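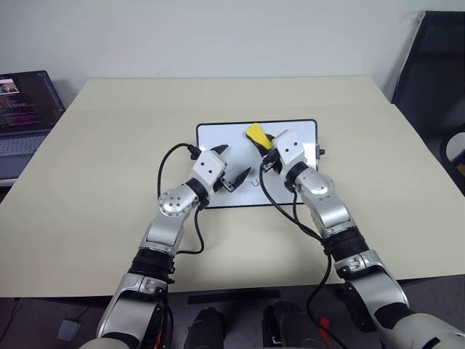 Small whiteboard lying flat on the table, faint blue mark near its lower middle.

Plekbridge Handwriting Notes, data card

Summary
Plekbridge is a set of 1,000 short handwritten notes with typed transcriptions. It is meant for testing handwriting recognition on everyday English: shopping lists, phone messages, reminders.

Contents
notes/ holds one scan per note, in greyscale.
text/ holds the transcription, UTF-8, same base name as the scan.
writers.csv gives a writer code, age band and writing hand.

Collection
Notes were written by 115 adults using their own pens. Scans were made at 600 dpi. Writers were asked not to use real names or addresses. 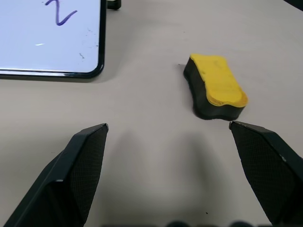
Light grey tabletop with a few dark specks and an eraser.

Transcription
Each note was typed twice, by Hanne Damgaard and Gifty Dramani. Differences were settled by a third reading. Spelling mistakes are kept as written. Crossed-out words are marked with a tilde on each side.

Known problems
16 notes have faint pencil that drops out below a threshold of 0.4. They are listed in faint.txt.
Left-handed writers are under-represented.
Line breaks in the Correa subset are not reliable before the January release.

Licence
CC BY 4.0. See LICENCE.txt.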